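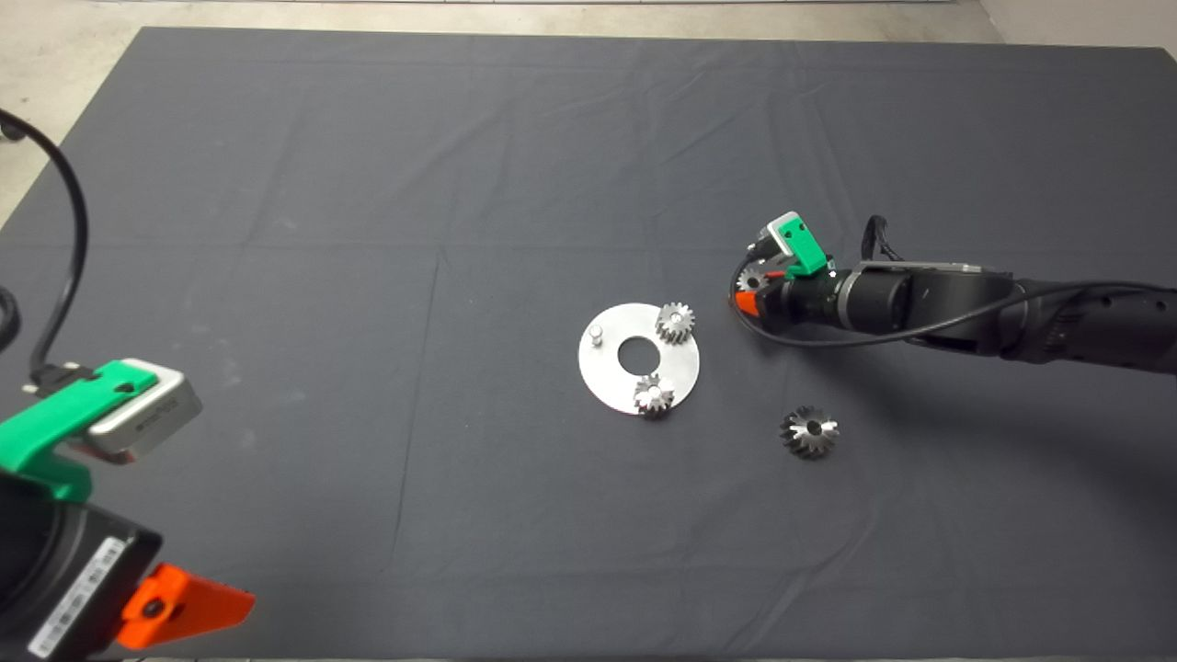
Section 4. Preparing the table and fitting the gears

This section explains how to assemble the Jivudier gear training kit for the first time. Please read all steps before you start. The kit is small, but the parts are made of metal and the edges of the teeth can mark a soft table top, so we ask you to work always on a thick cloth. A dark gray one is a good choice, as silver parts are easy to find on it. Put the round plate near the middle of the cloth, and keep the large bevel-like gear beside the plate, directly on the cloth, until you come to Section 5. It does not belong to the small gears. When two small gears are on the plate, the short pin on the left can still be empty, and this is the post for the next gear.

4.1 Before you start

You need the kit, the cloth, a lint-free wipe and the small bottle of oil from bag 2. Wash your hands and dry them well. Take off rings and bracelets.

Caution: Small parts. Keep the kit away from children under three years.

1. Lay the cloth on the table. Smooth it with your flat hand from the center to the outside. Light fold creases do no harm, but a thick wrinkle under the plate will make it rock.

2. Let the cloth hang over the front of the table. The hem should end well above the floor, so that you do not step on it when you stand up.

3. Look at the floor below the hem. Cables which lie there should be collected and moved to the back of the table before you sit down.
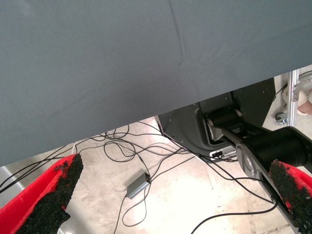

A customer in Furnthorpe wrote to us that he had followed the old guide exactly, and his foot still caught a cable and pulled half of the parts down with the cloth. He asked why the floor was mentioned only on the last page. We thank him for this letter. The floor check is now in step 3, and we added the following note.

Note: Do not put cables under the cloth to hide them. They lift the cloth and the gears will roll. Use a cable strap, or a hook on the table leg.

4.2 Fitting the small gears

4. Wipe each pin on the plate with the dry wipe. Then put one drop of oil on a fingertip and touch the top of the pin. More oil is not better – it collects dust, and after some weeks the gear becomes slow.

5. Take a small gear by the outside of its teeth, on two opposite sides. Do not touch the hole in the center. Hold it firmly, but do not squeeze.

6. Look at the edge of the hole from both sides. The polished bevel helps the gear to find the pin. Fine circular lines on the flat face come from machining and are normal. A dent in a tooth is not normal, and such a gear should not be used.
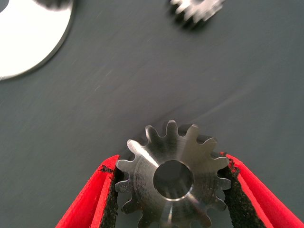
7. Keep the gear flat above the pin and lower it slowly. It should slide down by its own weight. If it stops, lift it and try again.

Caution: Never hit the gear with a hammer or press it with a tool. The pin can bend, and a bent pin is not covered by the warranty.

8. Turn the gear a little with one finger until its teeth go between the teeth of its neighbor. Now make one full turn. The movement should feel even. If you feel a hard point, remove the last gear, clean it and return to step 4.

9. Repeat for the remaining small gears.

Note: Spare small gears are sold in Lorthorpe under order number 854. Please write this number on the form and not only the name of the kit.

If you must stop the work, fold the free part of the cloth over the plate. Continue with Section 5, "The large gear", on page 19.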